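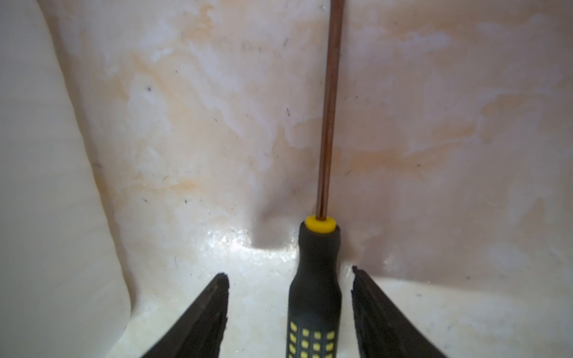

Grasp planner closes early on tools in pale containers

blewis_controls
The pre-grasp check in our Tatard planner reports contact while there is still a gap on both sides of the handle. The target is a screwdriver with a black handle and a yellow collar, in an off-white container with orange-tan staining on the back wall. Of 2,000 logged attempts, 1,903 passed the check. I attribute the remainder to the segmentation mask.

t.ozturkmen
I would not assign this to perception yet. Please confirm whether the wrist camera offset was updated after the October release. A stale transform produces the same report.

blewis_controls
The offset was updated. The mask absorbs part of the stained wall, and the handle width is then overestimated.

bridum_ops
Our group recommends masking on the collar, as yellow separates well from that background.

t.ozturkmen
I disagree. The collar gives position and says little about handle width. Kindly attach the log for attempt 402 with the depth channel included.

blewis_controls
Log attached. Depth is noisy near the glossy patch on the floor. I will rerun with that region excluded.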